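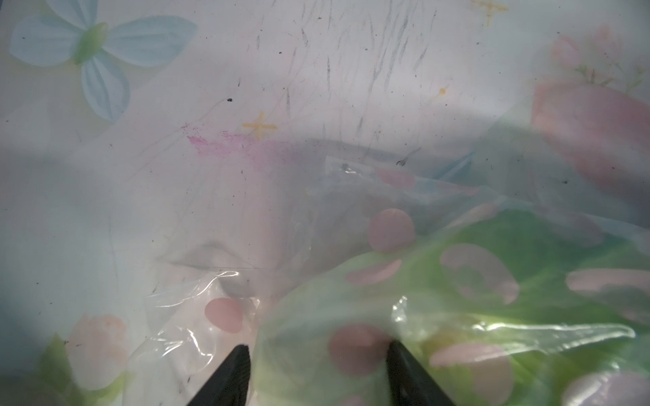 Wrist view, fingertips at the bag. Pink dots are printed on the plastic.

Nistik cell, September, afternoon

Cycle counter at 2,844 when I came in. The plan was a quick wipe and a recal of the wrist cameras, done by coffee. It is now past five and I have opinions about cling.

Complaint from Mahlet: the left gripper closes on a bag, lifts, and brings up either nothing or the bag plus a good deal of the neighboring bag. Position error at close looks fine. Motor current at close looks fine. Everything looks fine on paper, as it always does in this cell.

Checked in order:

Fingertip screws, left. One a quarter turn loose. Snugged it, paint-marked it again. The old paint mark lined up perfectly, so whoever marked it last marked it loose. (It was me. It's in my handwriting on the previous page.)

Fingertip faces, both arms. Wiped with alcohol, let them dry. Gray film on the cloth from the left pair, much less from the right.

Closing offset, left. Fingers were meeting slightly high on one side. Shimmed the wider one with the thin stock from the Toditz drawer. They meet flat now on a strip of paper, and the paper tears before it slips.

Camera focus and exposure. Left the focus alone. Exposure is too hot on the mat: the flowers wash out and the plastic goes white wherever it creases. Took it down one step. Mesfin wants two steps. Mesfin can have two steps when he does the recal.

Mat. Still has the crayon smear and the pencil scribbling on it. Neither comes off with alcohol. I don't mind the scribbles, but the black specks bother me, as they get under the fingers on low picks and the force threshold trips early. Needs a proper clean, on the list below.

Reran the approach with three heads bagged in a diagonal row and the basket empty on the right. Kept the bags overlapping a little on purpose, the way Mahlet had them. If you space them out the fault goes away and you learn nothing, a method I can recommend if you need to leave early. 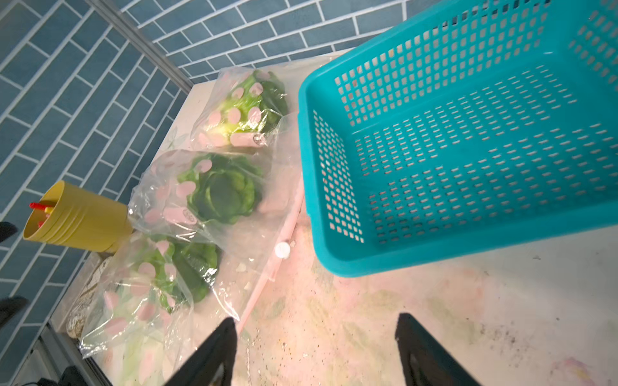

Arms and rail

Both base plates checked for play by the scientific method of leaning on them. Left solid. Right has a faint tick at full reach over the basket. Retorqued the four plate bolts I could get at without unbolting the cable duct. The tick is quieter. I'm not calling it fixed.

Left arm cable still loops wide by the gripper. Added a tie further back and ran the wrist through its full roll twice, no snag. Right side I left as Ebise routed it, mostly out of respect.

Green lights on both boards under the bases. The front rail is filthy. Also the loose cable at the left base still hangs over the front edge, where sleeves go. Needs a clip. The Cho clips are too small, I tried.

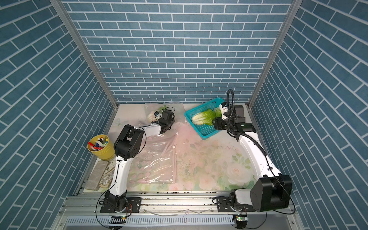
Whole cell, both arms out. Left gripper on the bag, right one in the basket.

To do

Vacuum the mat, then wipe it. Every 200 cycles from now on, and write it down.
Clean the rail, including the slot.
Clip for the left base cable. Ask Čestmír if the Pralach order had any bigger ones.
Pink sticks and the white bits: either they are part of the layout or they go back in a box. Marlene to decide.
Recheck the shim tomorrow before anything else runs.
Recal of the wrist cameras, see top of page, not done.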